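Litus Facilities Desk
Ticket 274
Category: Kitchen, second floor
Subject: Place setting standard not holding
Status: Open (reopened 2 times)
Site: Farholm
Assigned to: Siyabonga Gumede

Original report, submitted through Clerkside

The visitor trays are going out wrong. Had a guest yesterday with two spoons and no fork, and he was served noodles. He was very polite about it, which made it worse. Can somebody please decide what goes on a tray and write it down somewhere other than the inside of a cupboard door?

First response

Thanks for the report. I have read the inside of the cupboard door. It says "usual cutlery" and has been signed off by three people, one of whom has since retired.

I have closed this with the following standard: one plate to the left, then fork, chopsticks, spoon. Everyone gets all of it and can sort out their own feelings about noodles.

Reopened

Reporter says the standard does not state which way up the cutlery goes. I had assumed that adults in paid employment would have a view on this. They do. They have several.

Proposed layout: handles to the top of the tray.

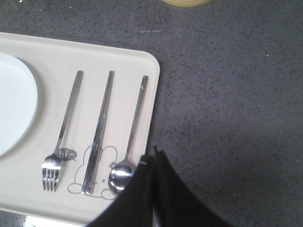 Fork, chopsticks, spoon, left to right, on the cream tray.

Comments received on the layout:

1. "Handles should be nearest the guest." They are, if the guest sits on the other side. Turn the tray. I have added "turn the tray" to the standard.

2. "The chopsticks look like one chopstick." Agreed, they do when they're lined up that neatly. There are two. If you pick them up and only one comes with you, go back for the other.

3. "Can the chopsticks go on their own rest?" We had rests. Teuber supplied them in March along with the replacement trays. I have found 7, all in the drawer with the batteries. Not bringing them back until we can agree on the fork.

4. "Why metal chopsticks?" They survive the dishwasher. The wooden ones did too, in a sense, but they came out furry.

Closed again with handle direction added.

Reopened

Reporter now says that with no tray (the trays run out by lunch) people don't know how far the cutlery should sit from the plate. One colleague has been tucking it under the rim, so the plate rocks and the soup goes wherever it wants. Another leaves a gap you could park in.

I went down and tried it on the bare table.

Findings:

Under the rim is out. The plate tips. Tested with water, then with my sleeve.

A hand's width is too far. By the second setting you have used up the table and the third guest is eating in the corridor.

Just clear of the rim, handle straight, is fine. You should see a bit of table between the plate and the metal. If you need a ruler for this, please don't tell me. 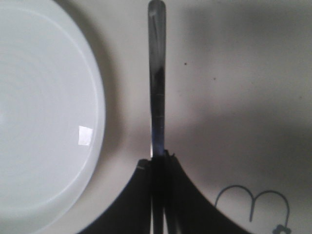
Siyabonga Gumede

Adding to the above before anyone writes in: yes, I know the plates are round and the trays are not. The order was placed long before I got here. Roughly 700 covers a month go out of that kitchen and the corners have yet to hurt anyone.

I also checked whether the cutlery itself was the trouble, as two people mentioned spots on the handles. Ran a batch through on the hotter program, dried it by hand, laid it out again. Some marks came off. Others are just what the handles look like after years of other people's lunches. Not a fault, won't be replacing.

While I was at it I looked at the counter by the curtain, where the drinks things live, since half of the tray complaints end with "and there was nowhere to put the mug." The mug tree is there so that mugs can hang on it. I mention this because the red one was hanging up nicely by its handle and the blue one was standing on the counter next to a perfectly good tree, with at least one peg going spare. If everyone hung up one mug, there would be room to set down a tray without doing it on the slant.

I don't mind whose mug the blue one is. I would only like it to know that it has options.

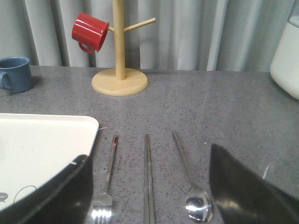
Resolution, third attempt

Turn the tray so the handles face the guest.
Plate left, then fork, chopsticks, spoon.
No tray: same order, just clear of the rim.
Mugs on the tree.
Trays back to the counter by eleven, so there are some left at lunch.

The cupboard door has been wiped and the new version taped up in its place. Please don't sign it.

Status changed to: Awaiting reporter

Reporter reply

Looks good, thank you. What about napkins?

Status changed to: Open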